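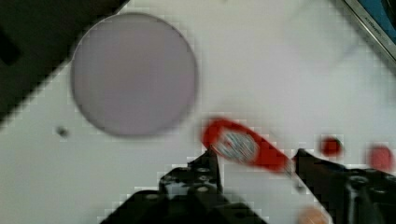 Visit to the Kokkonen open day in Trandudley

In January I went to the open day at Kokkonen. They make small things for the kitchen and for the dining table, and they have been in the same building in Trandudley for 36 years. I had read about the open day on a paper in the library, and because I cook a lot and I like to see how things are made, I put my name on the list.

How to get there

From Prollbridge you take bus 11 to the last stop. From there it is a walk of six minutes, first along the canal and then up a short hill. The sign on the gate is small, and I passed it one time before I found the entrance. We were asked to come at 9:30 in the morning. Coats and bags stay in a room next to the door, and everybody receives a paper badge with the first name.

The tour

Our guide was Subira Waweru. She works with the design of new products and she speaks slowly and clearly, for which I was thankful. She took us first to the store of materials, where it was quite cold, and after that to the hall where the handles are made. It is loud in there. We got ear protection, so the explanations came before we went in and again after we came out, and I think I missed a part of them.

In the next room the metal parts are joined with the handles. I did not know that the same metal part can be used for several products, only the handle is different. A man at the bench showed us how he bends the edge inward, so that it does not scratch the cup or the fingers. He did it two times for us, the second time slower.

The room with the white tables

The part I liked most was the room where the products are looked at before they go to the shops. The tables are bright white. Subira explained that on white you see quickly if a color is not even or if an edge is not clean. Red is difficult, she said, it can look fine under one lamp and too orange under another one. On one table there was a flat round disc in a pale color between gray and lavender, very calm to look at, and near to it a small red tool with a silvery center. I found that the two colors go well together – I would put them both in my kitchen.

We could ask questions there. One lady wanted to know if a red handle becomes pale after many washings. The answer was that it depends on the water and on the powder, and that washing by hand is always more kind to the color. I asked how to clean small metal parts with tea stains. Subira recommends warm water with a spoon of baking soda, left for one hour, and then a soft brush. I tried it at home with my old strainer and it became much better.

Coffee and the small shop

At the end there was coffee with cinnamon buns in the canteen. Brian Mabula from Stotodwood, the shop which sells Kokkonen products in our region, had a table with goods from last year at lower prices. I bought two spoons and a lid for a pot. You can pay with card, but the machine was slow and the line became long – better to bring some cash.

Practical information

The visit takes two hours and is free. There are stairs between the hall and the canteen, and the elevator must be asked for at the door. Children are welcome from the age of six. Taking pictures is allowed in all rooms except the one where the handles are made. If you want to join the next open day, you can write your name on the list at Stotodwood, or call the office and ask for extension 645.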